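Oanh Kim
6th March

OK so I made the lemon yogurt loaf again this morning and I have opinions, sorry in advance. Thread!

Last time it sank in the middle like a hammock. I blamed the oven, I blamed the pan, I blamed my sister for opening the door to "check on it." Pretty sure it was me and the mixer.

So today I did it all by hand with a whisk. Wet stuff first (yogurt, oil, three eggs, the zest of two lemons), then the flour folded in with a spatula until I could only just not see streaks. A few lumps? Fine. Leave them!

Other change – I rubbed the zest into the sugar with my fingers before anything else went in. Whole kitchen smelled like a lemon tree.

23 comments · 41 shares 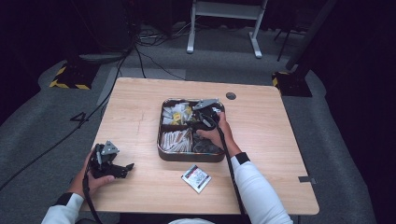 Baked it at 350 for 50 minutes, then gave it another 5 with foil over the top because the edges were getting dark. Skewer came out with a couple of crumbs on it and I called it done.

Syrup goes on while the loaf is still hot. Juice of one lemon, a big spoonful of sugar, warmed up until it melts. Poke holes all over and pour slowly – slower than you want to.

Then you have to leave it in the pan until it's cool. I lasted about 37 minutes, which for me is heroic. The first slice fell apart a bit and I ate it over the sink.

It cut into 6 fat slices after that. Could be ten if you're polite.

Going to try it with orange next weekend, maybe with poppy seeds if I can find the jar. Does anybody use olive oil in theirs? Tell me which kind, mine always comes out bitter.

Filed under: Cakes & Loaves, Weekend Baking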